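Picking Up Soft Bags with Two Arms: How to Collect, Trim and Train

Filed under: Tutorials / Manipulation / Imitation learning

By Gervásio Prado, July 25, 2024

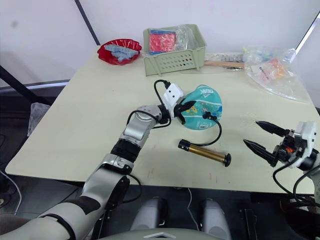
This page covers the method we call Sinano, from recording the first demonstration to running the trained policy on a two-armed robot. It assumes you already have both arms moving under teleoperation and a head camera that records in step with the joint positions. If you are still setting up the arms, do that first, as none of the steps below will make up for a loose wrist or a camera that drifts.

The task is tidying a table of mixed household items. Hard objects gave us little trouble. Snack bags and clear wrapping did, and the method was written around them. A bag changes shape when it is touched, so the position of the bag before contact tells the policy very little about where the gripper should close.

Step 1. Set the table

Put one soft bag near the middle of the table, within reach of both arms. Put containers and other items towards the back. Leave the items at the back in place for the whole of a recording block, then move them before the next block. We tried moving them after every demonstration and the operators became slow and careless, so we stopped.

Lay the bag differently each time. On its side, face up, face down, turned round so the print is upside down. Now and then put a second object close against it. A policy trained only on bags lying alone will close on whatever is nearest when the table is crowded.

Step 2. Record the demonstrations

Our set has 1,797 demonstrations, recorded by operators using the same start pose. Each one goes like this:

- Bring one arm over the bag with the fingers open.
- Lower until the fingers touch it, and hold for a moment.
- Press gently so the surface gives, then close.
- Lift a short way and stop.
- Keep the other arm open and to the side unless the bag starts to slip.

The hold in the second line matters more than it looks. Operators want to go down and close in one movement, and a good operator can do it nearly every time. The policy can't, and it learns from these fast grasps that contact and closing are the same event. Ask for the pause and check for it when you review.

If the grasp fails, let the operator open, back off and try again within the same recording. Do not stop and reset. These second attempts are the most useful part of the set.

Step 3. Review and trim

Play each recording at double speed and throw out the ones where the arms touch each other, where the camera drops images, or where the operator plainly forgot the task. After this we had 1,348 left. Most of what went was from the first two blocks, when the operators were still learning.

Trim the start of each recording to just before the first arm movement. Trim the end to shortly after the lift. Long still sections at the end teach the policy to stop early, and you will see it hover above the table doing nothing.

Step 4. Mark the contact

Every recording needs one mark, placed at the first image in which the fingers are touching the bag. We do this by hand. An earlier version used motor current to find the moment automatically, but a light bag hardly shows up in the current and the marks came out late.

Where there is a second attempt, add a second mark. Place it at the new contact and leave the old one alone.

Step 5. Train in two parts

The recordings are now split at the mark. The first part, approach, is trained on the head camera and joint positions. The second part, grasp, is trained on the same inputs plus the gripper opening and the last 13 images. The short history lets the policy see how the bag has changed since contact, and without it the grasp part tends to close at a fixed time whatever the bag is doing.

A small switch network decides which part is in control. Train it last, with both parts frozen. It must be able to switch back from grasp to approach, or the second attempts are wasted.

We first used the Flakden trainer for everything and later moved the grasp part to Udano, which handles the image history with less memory. Either will do. Abdel Hamid, our small test bench, was named after the street it used to be on and is mentioned in the settings files, so don't be puzzled by a folder of that name.

Step 6. Test it properly

Run 70 trials, with bags that do not appear in the training set. Score a trial as a success only if the bag leaves the table and stays held for the length of the lift. Note separately how many attempts it took. A policy that gets there on the third try is a different thing from one that gets there on the first, and a single success rate hides this.

Keep the failures with their recordings. Ours fell mostly into two groups: the fingers sliding along a tightly filled bag, and the fingers catching only a corner, which then pulled free. Recording more demonstrations with full bags helped with the first. We have not solved the second. Using the free arm to steady the bag looks promising when an operator does it, but the trained policy brings that arm in too late.

Known problems

Cables and cords on the table near the bag are treated as part of it in some trials. Clear the table of them for your first runs and bring them back once the basic grasp works.

Strong light on shiny wrapping upsets the switch network. It flicks between the two parts and the arm shakes. Averaging its output over a few images cures the shaking and costs about half a second per grasp.

The settings files are written for two arms. For one arm, set the unused side to its rest pose and leave its inputs in place. Removing them changes the input size and the saved weights will not load.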